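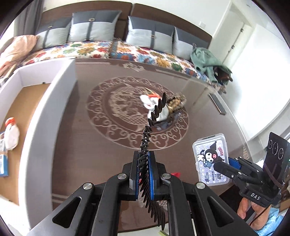
Glass-topped table with medallion pattern

Ticket 409 - Clemora line, departure boards at Bisden

Status: open

Boards on platform 2 at Bisden freeze after the 6:40 a.m. train and keep showing it until someone restarts the controller. Platform 1 is fine. Audio announcements are correct on both.

Restarted at 7:15, froze again at 8:02. Log shows error 31, feed timeout. Timeout was set to 100 seconds - raised it to 300, no change. Swapped the network cable. Same result.

Asked Mamora to check the feed on their end.

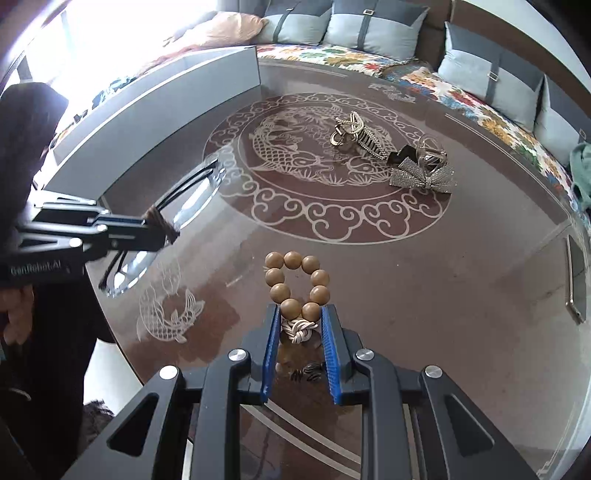
Mamora replied that the feed is going out normally and that Cullinane had the same fault in March, fixed by rolling the controller back one firmware version.

Rollback requested for tonight after last train. Leaving paper timetables up on platform 2 until then.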